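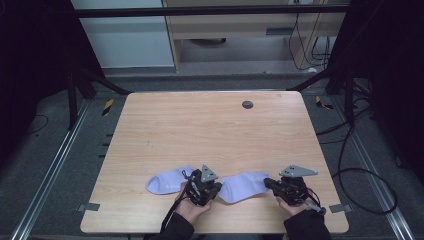
The gripper comparison was the main business and took most of the meeting. The group went through the hand-held trials on soft goods first. The test item for this round is a pair of socks, laid flat near the front edge of the table, with one gripper in each hand of the operator. The pale lavender pair was kept as the standard item. It shows up clearly against both the wood and the black fingers, and the group found it easier to judge contact points on it than on dark socks. The rest of the tabletop is to stay bare during trials.

Graltham Gripper Users Group
Minutes of the meeting held Saturday, March 6, 2021
Last updated by the secretary after corrections from members

1. Minutes of the previous meeting
Approved with one correction. The October minutes gave the finger pad order as received. It had been placed but not received. The pads have since arrived.

2. Gripper comparison
Two finger sets were compared, referred to in the notes as the Velmont set and the Martens set. Both were run on the same hand-held body with the same top plate, so that only the fingers changed between sets. The total for both sets together was 286 trials.

Velmont fingers. Members who used these said they close evenly and let go cleanly. They have trouble getting under a single layer of cloth when the cloth is lying flat. The usual result is that the fingertips slide over the top and push the sock away. Pressing down before closing helps, but the operator has to learn how hard to press, and new operators took longer to get there.

Martens fingers. Better at picking up one layer. On thick cuffs they sometimes hold on after opening, and the operator has to shake the sock loose. Of the trials with these fingers, 21 were marked as a late release. One member thought the pads were to blame and asked for a repeat with fresh pads before any decision is made. Agreed.

There was a long discussion about whether a pickup should count if the other gripper is holding the cloth down. One view was that this is how people handle laundry and it should count. The other was that it hides the weakness of the Velmont fingers. It was agreed to log these as assisted pickups and report them separately. The log sheet will get a new column. Old sheets will not be redone.

3. Cables and straps
The cable on the left unit pulls on the wrist when the operator reaches for the far side of the table. Several members had noticed it and had been working around it by standing closer. A longer cable will be tried. Routing it over the shoulder was suggested and turned down for now, as it makes changing operators slow.

The strap on the right unit was also raised. It can drag across the cloth when the hand is turned inward. Operators are asked to check it before each run.

4. Camera
The head camera gives a good view of the fingertips when the work is close to the near edge. Toward the middle of the table the top plates start to block the view, more so when the hands are tilted outward. Two options were discussed: tilting the camera down further, or trimming the plates. Members did not want to cut plates while the comparison is still open. The camera will be tilted for the next session and the angle written on the log sheet.

Sleeves came up under this item. Plain dark sleeves have caused no problems and will continue to be used. Patterned ones made the recordings harder to go through.

5. Controller
The controller on loan from the Ledport group was run for one session. Response was good at low speed. Opening lagged behind the hand during fast work, and two members asked if the settings matched the ones used at Ledport. The settings file will be requested. No comparison figures will be recorded for this controller until that is sorted out.

6. Budget
The balance set aside for hardware is $3000. Approved from this: one longer cable, one spare set of pads for each finger type, and a second power supply. A request for another arm was put off to the next meeting. The member making the request was asked to bring a written quote.

7. Next round
Repeat the Martens trials with new pads. Run the Velmont fingers with the same operators in the same order. Add a thin dish towel as a second item, folded once. Each operator does 5 practice pickups before logging starts.

8. Other business
The key to the parts cabinet is missing again. Please return it to the hook by the door. Log sheets should be handed in the same day, including sheets from runs that were stopped early.

The meeting was adjourned after the table was cleared and the batteries put on charge.

Shares: 5
Comments: 0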